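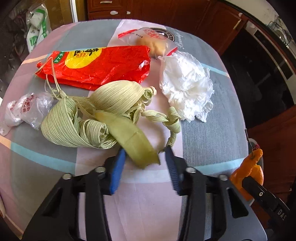 Hand gripper 2 at the table, folded leaf strip between the pads. Blue pad left, dark blue ribbed pad right.

Workshop > Notebooks > Hand tools > Gripper 2

Entries Parts Fixtures Log in

Filed under: maintenance, fingertips

Saturday, 14:10. Gripper 2, pad check and jaw zero.

Reason for opening the tool: the Aller log showed the closed position drifting over the week. Zero should read 207 counts on the encoder with the pads just touching. It read 221 on power-up and 219 after a warm restart, so 14 counts out at worst. Jaw travel was otherwise smooth by hand, no notch at either end.

Took the crossbar screws out one at a time, cleaned the threads, put them back with a drop of medium threadlocker. One of them turned with almost no effort. That is enough to let the finger carrier rock under load and would account for most of the drift. Marked all four heads with paint pen after the last test run.

Pads. The two fingers do not match at the moment and that is on purpose. The ribbed one is from the Lurner batch. The other is the older blue type. Thin flat goods slide on two old pads and crease on two ribbed ones. The mixed pair has been the best compromise for leaf and film so far. Do not swap them side for side, the backing thickness differs and the zero moves.

Santino asked whether the ribs trap fiber. They do. Shredded leaf leaves fine threads that work down between ribs and then under the pad edge. Brush along the ribs, never across. Isopropyl on a lint-free wipe afterward, let it dry, then reseat the edge with a thumb. If the corner lifts again, replace the pad. More glue makes it stand proud and the closed reading goes off.

Side bracket with the orange clamp: checked the hinge screw, left it as is. It should hold its angle when the tool is tipped over and still move with two fingers.

Re-zero procedure as done today:
1. Clean both pads.
2. Close by hand until they touch, no squeeze.
3. Hold, write zero in Brekow, release.
4. Open fully, close again, read back.
5. Repeat until two readings agree.

Got 207 on the second pass and again on the third. Saved as profile 131. Old profile kept in the Tôn folder in case somebody needs to compare earlier logs. Full open now reads 915, same as the label inside the case lid.

Open points:
- Order ribbed pads, last pair is in the drawer.
- Check zero again after the next long session. If it has moved with the screws still on their paint marks, look at the carrier bushing.
- Santino Pereyra to copy the new profile to the second laptop.
- Brush is worn out, get a stiffer one.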